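Multi-finger hand vs. plain two-jaw on a small arm, anyone run both?

Forum > End effectors > Grippers and hands

torquewrenchtom
I've got a six-axis arm in my garage shop that has lived its whole life with a parallel two-jaw gripper on it, and I've been offered a used multi-finger hand for $3,000. That's a lot of money for me. The guy selling it is in Matodville so I could drive over and try it first. What I want to do is pick up mixed stuff: markers, spray caps, rolled socks, a coffee mug by the handle if I'm feeling brave. Has anyone here run both on the same arm for long enough to have an opinion?

gantrygoose
Ran both. Keep the two-jaw. I spent a whole October getting a hand to do what my jaws did on the first afternoon. Every extra joint is one more thing to tune, one more thing to home, one more cable to rub on something.

pebbledash_k
Disagree with goose, at least for mixed stuff. I have a Vlachou hand on mine right now and soft, lumpy things are so much easier with it. Socks, gloves, a bag of rice. The jaws either pinch a corner and drop it or squash the middle. With the hand I just close everything at low current and the fingers kind of settle wherever they settle. Where it stinks is flat things on a table. A marker is fine, a ruler is misery.

gantrygoose
Socks are easy with jaws if you put decent pads on. I use the Sodo silicone ones and cut them down with a box knife.

pebbledash_k
I've used those pads! They're good. They still drop my gardening gloves, and I'm not going to pretend otherwise.

torquewrenchtom
OK so what about weight? My arm is rated for 3,000 grams at full reach and I don't know how much of that a hand would eat.

lowbacklash
Weigh the whole thing, with the adapter plate and the cables, before you hand over any money. Then remember it isn't just the weight, it's how far out it hangs. My jaws stick out a few inches past the flange. The hand I tried stuck out more than twice that, and my wrist joint started running hot on moves it used to do all day. I had to drop the acceleration way down. Payload on paper was fine.

pebbledash_k
Seconding that. I slowed mine down too and I don't miss the speed, but if you're doing anything on a timer you will.

mothballed_servo
Can I bring up wrist cameras, because this is where I got burned. With two jaws the camera sees both tips and whatever is between them, every time, no matter what. I moved the same camera over to a hand and the fingers covered up the thing I was trying to grab as soon as they started closing. I tried three brackets. Ended up with one offset to the side and tilted in, and now I can see the thumb side pretty well and not a lot else.

lowbacklash
Wider lens?

mothballed_servo
Tried it. You see more of everything, mostly more gripper. The close stuff goes soft too, so the fingertips were mush and the floor was lovely and sharp.

torquewrenchtom
Huh. I'd planned on using the wrist cam for the final approach, so that's a real problem for me. Would a second camera looking down from a post fix it?

mothballed_servo
It fixes half. Overhead gets you to the object, then the arm itself blocks it right when you need it. I use overhead for the approach and then watch motor current once I'm closing. Not elegant but it works well enough that I quit fiddling.

gantrygoose
This is my whole point. Two jaws, one camera, done by lunch.

pebbledash_k
Goose, your parts are all the same size! Tom wants to grab a mug.

gantrygoose
A mug by the rim is a two-jaw job and I will die on this hill.

allen_key_annex
I did a side-by-side last winter with the Allura controller, same arm, same table, same objects, 47 tries with each. Jaws won on anything boxy or flat. The hand won on cloth and on anything with a handle. On round stuff (tennis ball, orange) they came out so close that I wouldn't buy one over the other for it. The hand took much longer to set up, and I re-zeroed it 6 times over the test where the jaws never needed it. Make of that what you will — I kept both and I swap them.

torquewrenchtom
That's super useful, thank you. How bad is the swap?

allen_key_annex
Four bolts and two connectors. The bolts are nothing. The connectors are what will annoy you, so leave more slack at the wrist than you think you need and run the last joint through its full range by hand before you power up. I pinched a cable my first week and chased a phantom encoder fault for two evenings.

lowbacklash
Also save a separate tool config for each one. If you forget to switch the tool center point, the arm will cheerfully drive your expensive new fingers into the table. Ask me how I know.

torquewrenchtom
Going to go see the hand and bring my own socks. Will report back on the weight, and on whether I can see anything past the fingers.

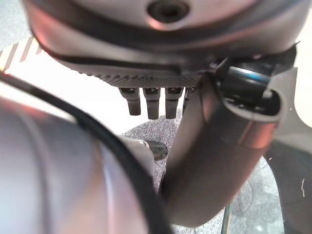
bramblebolt
When you swap from the jaws to the hand, do you have to redo the wrist camera calibration too, or just the tool center point?

allen_key_annex
If the camera bracket stays bolted to the arm and you don't touch it, just the tool center point. If the camera comes off with the gripper, redo the camera calibration as well, and do it before you teach any new positions.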